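Trisutance Protokoll: Software für Anhörungen und Ausschusssitzungen

Trisutance Protokoll ist eine Software für Parlamente, Stadträte und Ausschüsse, die öffentliche Anhörungen durchführen. Mit dem Programm verwalten Sie die Liste der geladenen Personen, die schriftlichen Stellungnahmen, die Redezeiten und das Wortprotokoll in einer gemeinsamen Akte. Die Version 3 ist seit Juli erhältlich und ersetzt die früheren Einzelmodule Ladung, Redezeit und Archiv.

Für wen ist das Produkt geeignet?

Das Produkt ist für Sekretariate gedacht, die mehrere Anhörungen gleichzeitig vorbereiten. In der Stadtverwaltung Arnstead arbeitet zum Beispiel der Ausschuss für digitale Dienste damit, der regelmäßig Vertreter von Plattformen und Telefonanbietern befragt. Solche Sitzungen haben oft sehr viele Anlagen, und die Mitglieder wollen während der Befragung schnell eine bestimmte Stelle finden. Auch der Bezirk Ponce verwendet das Programm, dort allerdings nur für die Haushaltsberatungen.

Funktionen

Ladung und Fristen. Für jede geladene Person wird ein Blatt angelegt, mit Adresse, Funktion, Thema und Frist für die schriftliche Stellungnahme. Das Programm schickt eine Erinnerung, wenn die Frist sich nähert. Ob eine zweite Erinnerung geschickt wird, entscheidet das Sekretariat selbst.

Redezeit. Der Vorsitz sieht eine Uhr für jedes Mitglied und für jede Fraktion. Nicht benutzte Zeit kann an ein anderes Mitglied übertragen werden. Die Übertragung steht danach mit Uhrzeit im Protokoll, was bei Beschwerden sehr hilfreich ist.

Anlagen. Eine Akte kann bis zu 778 Dokumente enthalten. Die Suche geht durch alle Texte, auch durch gescannte Seiten, sofern die Texterkennung vorher eingeschaltet wurde. Nicht öffentliche Anlagen bekommen ein graues Schloss und werden beim Export für die Presse automatisch weggelassen. 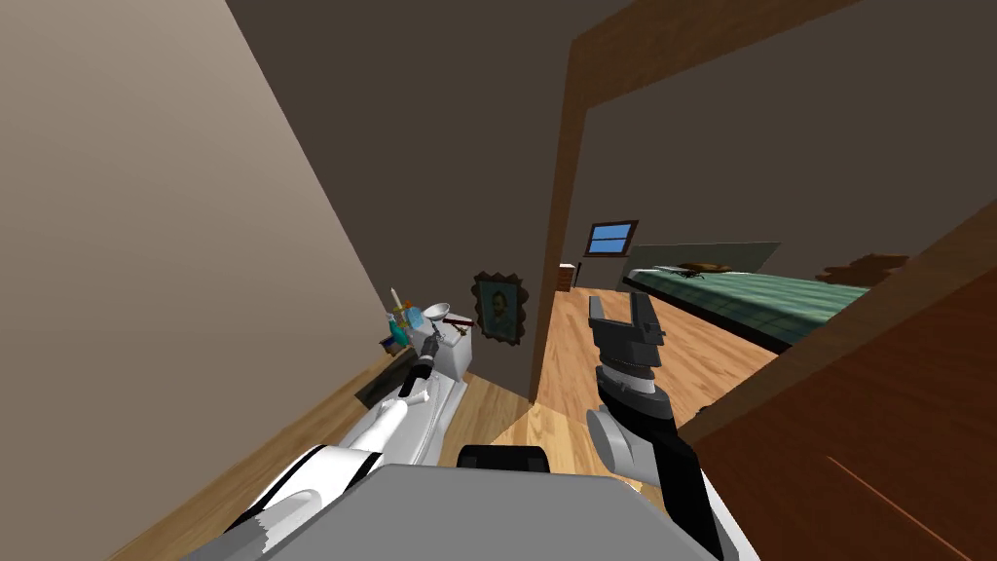
Wortprotokoll. Die Tonaufnahme der Sitzung wird in Text umgewandelt und den Sprechern zugeordnet. Der Text ist ein Entwurf und muss von einer Person gelesen werden. Bei unseren eigenen Tests mit deutschsprachigen Sitzungen waren 94 Prozent der Sprecherwechsel richtig erkannt. Zwischenrufe sind weiterhin schwierig, besonders wenn das Mikrofon des Vorsitzes offen ist.

Nachfragen. Wenn eine Person in der Anhörung verspricht, eine Zahl oder ein Dokument nachzureichen, kann das Sekretariat diese Stelle im Protokoll markieren. Alle Markierungen erscheinen in einer eigenen Liste und bleiben dort offen, bis die Antwort eingegangen ist.

Technische Voraussetzungen

Betrieb auf eigenem Server oder im Rechenzentrum Storarton
Gleichzeitige Benutzer: bis 200 pro Installation
Browser: aktuelle Version, keine zusätzliche Installation am Arbeitsplatz
Tonformate: WAV, FLAC, MP3
Export: PDF, DOCX, reiner Text
Sprachen der Oberfläche: Deutsch, Englisch, Spanisch

Für die Tonaufnahme empfehlen wir eine getrennte Spur pro Mikrofon. Mit einer gemischten Spur funktioniert die Umwandlung auch, aber die Zuordnung der Sprecher ist dann deutlich schlechter.

Lizenz und Lieferung

Die Lizenz wird pro Gremium berechnet und gilt für ein Jahr. Unterausschüsse sind in der Lizenz des Hauptausschusses enthalten. Den Preis nennen wir Ihnen auf Anfrage, weil er davon abhängt, ob Sie den eigenen Server benutzen oder den Betrieb in Storarton wünschen.

Kunden der Version 2 können ihre Akten übernehmen. Bitte beachten Sie, dass die Farben der alten Markierungen dabei verloren gehen, der Text der Markierungen bleibt erhalten. Die Übernahme machen wir normalerweise an einem Samstag, damit der Sitzungsbetrieb nicht gestört wird.

Schulung

Zur Lizenz gehört eine Einführung für das Sekretariat und eine kürzere für den Vorsitz. Beide Einführungen leitet Nayeli Ibarra, auf Wunsch auch per Video. Das Handbuch liegt als PDF bei.

Kontakt

Fragen zu Angebot und Vertrag beantwortet Braulio Chávez. Bitte geben Sie in Ihrer Anfrage die Zahl der Gremien an und ob schon eine Anlage für Tonaufnahmen vorhanden ist.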